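## About Skadalmont

Skadalmont is a Catholic retreat house and school of prayer outside the town of Westerberg. We offer weekend retreats, longer silent retreats, evening classes in Scripture and the Catechism, and preparation for adults who want to enter the Church or come back to it.

The house was a diocesan high school before it was ours. When the school closed, the building sat locked for 13 years. Margit Hegyi, who had taught religion there, asked for the use of the chapel and two classrooms, and the first retreat was held in February with the heat on in one wing only. The rest of the building was opened room by room as money came in.

### What we teach

Our classes follow the Catechism and the readings of the liturgical year. The basic course runs for 2 years and meets in the evening. No one is turned away for lack of background. Some students have never opened a Bible, and some have been going to Mass all their lives and want to know why we do what we do.

We also teach the Rosary, the Liturgy of the Hours, and how to make a good confession. Fr. Ikhsan Wijaya is our chaplain. He says Mass here every morning during retreats and hears confessions before supper.

The Emari Library is on the second floor. It holds 4000 books, most of them left to us by religious communities that had closed their own houses. Students and retreatants may borrow them. Other visitors can read in the library while the office is open.

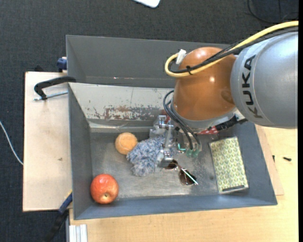

*KUKA robot arm over a gray metal bin.*

### Staying with us

Guest rooms are single, with a bed, a desk and a crucifix. Bathrooms are down the hall. Meals are simple and are taken in silence on silent retreats, with a reader at lunch. Please tell the office about food allergies when you register.

We ask that phones be left off in the chapel and the dining room. The grounds are open for walking, and the outdoor Stations of the Cross start behind the kitchen and follow the old running track.

### How we are supported

We charge a set fee for meals and a bed. Classes are free. The rest comes from donations and from the parishes that send us students. If you can't pay the full fee, write to the office before you register and we will work something out.

Recorded talks are posted on our Favideo channel. The class schedule and registration forms are at the front desk.

Page last updated 2024-09-30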